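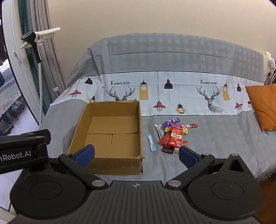

Contra el embalaje preventivo de aperitivos

Se recomienda con demasiada ligereza pasar todo envasado individual a una caja en cuanto entra en casa. Discrepo. Una caja de cartón ondulado sin tapa protege poco: no cierra, no apila bien y, con una esquina rasgada, pierde rigidez en el punto donde más se la agarra.

El problema previo es la clasificación. Los sobres alargados tipo stick, los caramelos y las bolsas grandes tienen geometrías incompatibles; vertidos juntos, lo pequeño migra al fondo y allí caduca. Conviene extender antes el conjunto sobre una superficie amplia — la cama sirve — y separar por formato, no por sabor ni por color.

Catriona Menzies defiende en Retosora un límite de 500 gramos por caja. Me parece un criterio pobre: el peso apenas importa en este tipo de producto. Importa la altura de la capa. Con más de 5 centímetros ya hay que excavar para encontrar una chocolatina, y quien excava no vuelve a ordenar.

Los sobres largos, de pie contra la pared de la caja. Lo grande, detrás.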